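Die Einheit gehört in die Spalte, nicht ins Gedächtnis

Ein Plädoyer für langweilige Tabellen

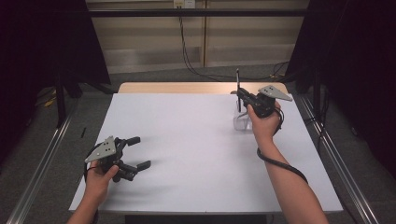

Das Problem mit der Kopfzeile

Wer Messdaten von Dritten übernimmt, kennt die Spalte mit dem Namen »Wert«. Sie enthält Zahlen, meist mit einheitlicher Nachkommastelle, und sonst nichts. Ob Kilopascal oder Millibar gemeint sind, steht in einer Mail, in einem Protokoll oder nirgends. Der Urheber der Datei weiß es natürlich. Er weiß es bis zum nächsten Projekt.

Ich vertrete seit Längerem die Auffassung, dass eine Tabelle ohne Einheitenangabe als unvollständig zurückgewiesen werden sollte, und zwar maschinell, beim Import. Der Einwand lautet regelmäßig, das sei pedantisch und halte den Betrieb auf. Beides trifft zu. Die Frage ist, zu welchem Zeitpunkt der Betrieb aufgehalten wird.

Ein Fall aus der Praxis

Im März habe ich für Skestero einen Bestand an Durchflussmessungen gesichtet, insgesamt 3.243 Zeilen aus drei Standorten. Zwei Standorte lieferten Liter pro Minute, der dritte Kubikmeter pro Stunde. Die Umrechnung beträgt 16,67 und fällt bei großen Abweichungen sofort auf. Sie fiel hier nicht auf, weil der dritte Standort die größeren Leitungen betreibt und seine Zahlen nach der falschen Lesart lediglich niedrig wirkten. Niedrig, aber möglich. In 98 Zeilen war der Fehler zusätzlich von Hand korrigiert worden, ohne Vermerk. Diese Zeilen waren richtig und damit innerhalb ihrer Spalte falsch.

Die Bereinigung war nicht schwierig, sie war nur teuer. Jede handkorrigierte Zeile musste gegen das Papierprotokoll geprüft werden. Eine zusätzliche Spalte mit dem Inhalt »m3/h« hätte den Aufwand auf eine Abfrage reduziert.

Das Komma

Ein verwandtes Thema ist das Dezimaltrennzeichen. Die Zeichenfolge 3,243 bedeutet in einer deutschen Datei etwas mehr als drei und in einer englischen etwas mehr als dreitausend. Tabellenprogramme entscheiden das anhand der Ländereinstellung des Rechners, auf dem die Datei geöffnet wird, also anhand einer Eigenschaft, die mit den Daten nichts zu tun hat. Wer die Datei anschließend speichert, schreibt die Fehldeutung fest.

Auch dafür existiert eine Lösung: Punkt als Dezimaltrennzeichen, kein Tausendertrennzeichen, UTF-8, fertig. Für die Darstellung auf dem Bildschirm oder im Bericht kann jede Sprache ihr eigenes Zeichen verwenden. Im Austauschformat hat Typografie nichts verloren.

Warum es trotzdem nicht geschieht

Valeriano Echevarría, mit dem ich diese Frage mehrfach diskutiert habe, hält meine Position für technisch korrekt und organisatorisch naiv. Sein Argument: Die Kosten der Angabe trägt der Lieferant der Daten, den Nutzen hat der Empfänger. Solange beide in verschiedenen Abteilungen sitzen, wird der Lieferant die Spalte weglassen, gleichgültig, was in der Richtlinie steht. Er verweist auf Stunora, wo eine solche Richtlinie galt und von 656 geprüften Dateien weniger als die Hälfte ihr entsprach.

Das Argument ist ernst zu nehmen. Ich ziehe daraus jedoch den entgegengesetzten Schluss. Eine Richtlinie, die nur gelesen werden muss, verlagert die Kosten nicht. Ein Import, der die Datei mit Zeilennummer und Fehlertext ablehnt, verlagert sie sehr wohl – und zwar zu der einzigen Stelle, an der die fehlende Information noch vorhanden ist. Der Lieferant muss dann kein Verständnis für den Empfänger aufbringen. Er will seine Datei loswerden, und das genügt.

Gegen die automatische Erkennung

Neuerdings wird empfohlen, Einheiten aus dem Wertebereich zu schätzen. Werkzeuge wie Clitik bieten das als Vorschlag beim Einlesen an. Für eine erste Sichtung ist das brauchbar. Als Ersatz für die Angabe lehne ich es ab. Eine Schätzung aus dem Wertebereich bestätigt das Erwartbare, und Messungen werden unter anderem deshalb vorgenommen, weil das Erwartbare nicht immer eintritt. Im oben beschriebenen Fall hätte die Schätzung den dritten Standort ohne Beanstandung als Liter pro Minute eingestuft.

Hinzu kommt, dass eine geschätzte Einheit nach dem Import von einer angegebenen nicht mehr zu unterscheiden ist, sofern die Herkunft nicht in einem eigenen Feld mitgeführt wird. Wer dieses Feld anlegt, hätte auch die Einheitenspalte anlegen können.

Mindestumfang

Meine Forderung ist bescheiden. Jede numerische Spalte erhält eine Einheit, auch dimensionslose Größen, dort mit dem Eintrag »1«. Prozentwerte werden als solche gekennzeichnet oder als Anteil zwischen null und eins geführt, nie gemischt. Zeitstempel tragen einen Versatz zur Weltzeit. Fehlende Werte bleiben leer; die Null ist ein Messwert, und die beliebte 9999 ist es leider auch. Handkorrekturen stehen in einer separaten Spalte neben dem Originalwert, mit Kürzel der korrigierenden Person.

Bei der Kollegin Wilczyńska läuft ein Import nach diesen Regeln seit dem Frühjahr. Die Zahl der Rückfragen ist zunächst gestiegen. Sie betreffen inzwischen überwiegend die Schreibweise von Mikrometern, wofür ich »um« zulassen würde, sie hingegen nicht.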